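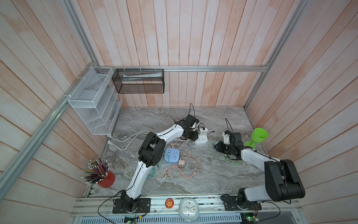 Wolwood 洗白木墙板 Karaki系列
供货:Endalden 木作
发货地:Kerkport 仓
价格:2,415元/箱,含税,不含运费

每箱10片,整箱出,不拆。样板单独拍,小块的,每色一块,运费到付。

材质实木,正面刷色擦白,背面不刷。侧边企口,公母槽对插。长度一种,要短的自己锯,锯口那头用箱里配的小瓶色浆补一下。色浆就一小瓶,别拿去刷别的。

颜色:粉白、灰白、奶油、浅绿。浅绿目前断货,11月补。粉白这批偏暖一点,和上一批有色差,老客户补货请先发旧板照片给客服,对过在下单。同一面墙尽量一次买够。

适用:室内墙面、床头背景、玄关、店铺展台背板、拍照背景。浴室淋浴区不行,厨房灶台后面不行。阳台要看,封闭的可以,敞开的别装。

收货先开箱,平放,屋里放7天再装。不要竖着靠墙,会弯。地暖房间把地暖关小。这条每次都写,每次都有人不看,装完缝大了来找我们,这个不在售后范围。

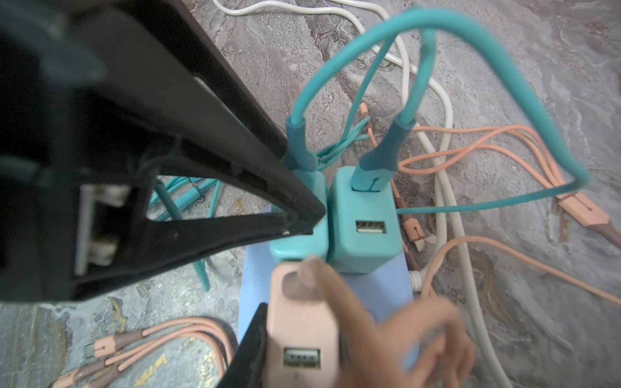

安装
1 墙面找平,潮的墙不要装。
2 打龙骨,横向,间距按说明书。竖装板龙骨一定横着走。
3 第一片吊垂直,歪一点后面全歪。
4 枪钉打在母槽里,斜着进,下一片盖住钉眼。
5 顶上和地面各留6毫米缝,踢脚线、顶线压住。
6 转角:直接对碰,或者加角线。角线另购,木色、白色两种。

插座开关位置先量好再开孔,断电,底盒要加高,五金店都有。不会弄的叫电工。

工具:垂直仪、手锯或曲线锯、枪钉、木工胶。胶少打,溢出来马上擦,干了会把白层带下来。
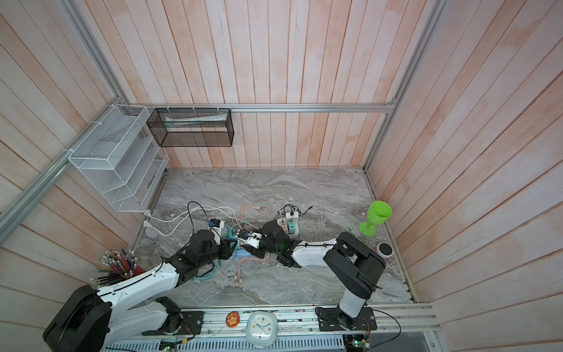

横装还是竖装,问的最多的一个问题。板子一样,都能装,看房间。层高低的建议竖,走廊长的建议横,横装接头错开排,剩料也用的上。小空间怕压抑的,选浅色,灰白或者粉白。粉白不是平涂的那种粉,可以看图里三面墙,木板竖排,整体是发旧的粉白,底下透出一道一道三文鱼色和桃色,条纹深浅不匀。要很均匀的请绕开这个系列,看奶油色。

挂东西:轻的挂件直接上小钉,重的要打到龙骨上。搁板、吊柜必须进龙骨,装之前把龙骨位置拍照留底。双面胶别用,撕的时候掉色。

清洁:干布,或者拧得很干的湿布顺着木纹擦。不要用钢丝球、酒精、去污粉。蹭花了拿细砂纸轻轻带一下,补色浆,晾干。

节疤、色条、细小裂纹属正常,介意慎拍。端头开裂超过企口的算次品,拍照给换。

运输:走物流,送到楼下,不上楼。偏远地区先问运费。签收前看纸箱四个角,瘪了当场拍照,让司机签字,没签字的我们跟物流扯不清。

退货:未开箱可退,运费自理。锯过、钉过、刷过的不退。定色不退。

配件
角线 按根卖
顶线 按根卖
补色浆 单瓶,注明颜色
龙骨 不卖,当地买

下午四点前付款当天出库,之后的顺延。开票备注抬头税号。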